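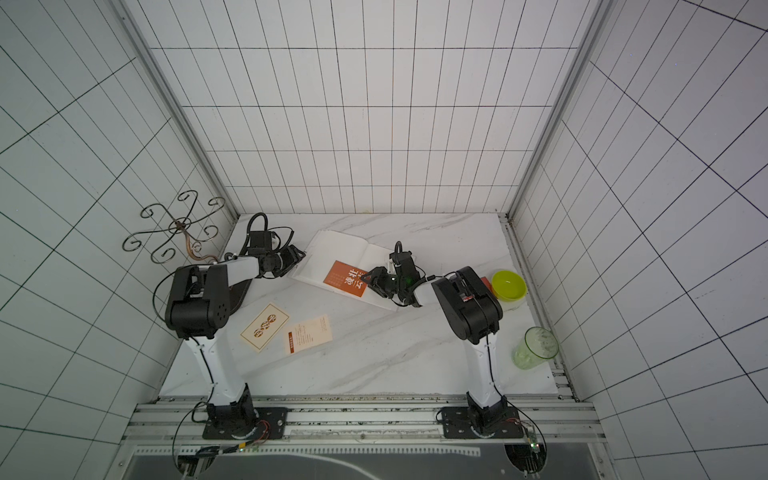

Course home | Syllabus | Handouts | Readings | Contact

Tourism 2 > Handouts > Week 6: Seasons and small destinations

Apr 12, 2021
Nadja Moser

Notes from the session, tidied a bit. Bring a copy next time, we pick up at the Rarnlow case.

1. What we mean by a season

Peak, shoulder, low. Everybody uses the words, few define them. For this course:
- peak = the weeks when rooms sell at full rate without discounts
- shoulder = either side of peak, weather still ok, rates drop
- low = whatever is left, incl. closures

Watch out – the season is set by school calendars as much as by weather. Cáceres is a good case. Old town, stone streets, very hot in high summer, so the nicest walking weather falls in spring and fall. A guesthouse there can't copy the calendar of a beach town.

2. The Getholm example

Lake village, 13 guesthouses, 171 rooms between them. Ferry runs daily in peak, twice a week otherwise. So the ferry timetable IS the season, more or less. Owners told us they open in May when the daily boat starts and shut when it stops. Nobody asked the ferry company what it would take to start earlier.

Questions to put to any small destination:
- who decides when transport starts?
- do the restaurants open when the rooms do?
- where do staff live in low season, and do they come back?

The second one gets missed alot. Guests arrive in the shoulder weeks, find one kitchen open, leave a day early. Bad reviews follow, next year is harder.

3. Length of stay

Total nights = arrivals x average stay. Worked on the board:
100 guests x 7 nights = 700 nights
Same 700 nights at two nights each = 350 guests. More laundry, more check-ins, more ferry seats. Income from rooms may look the same on paper, costs don't.

Short stays aren't bad as such. Depends on access. A town on a main rail line can live on weekends, an island mostly can't.

4. Prallo walking pass

Pass covers local bus + luggage transfer between villages. Sold only outside peak. Idea is to spread people along the valley and get them to stay longer. Weak spots raised in class:
- bus drivers didnt know the pass in the first weeks
- transfer has to be booked by phone the night before
- map only in one language

Still, cheap to run. Compare with paying for ads.

5. For next time

Read the Rarnlow handout, first half. One page on this: pick a place you know, say which weeks are shoulder season there and who or what sets them. Train or bus timetable as evidence, please, printed or copied out. No brochures.

Late pages go in the box by my door.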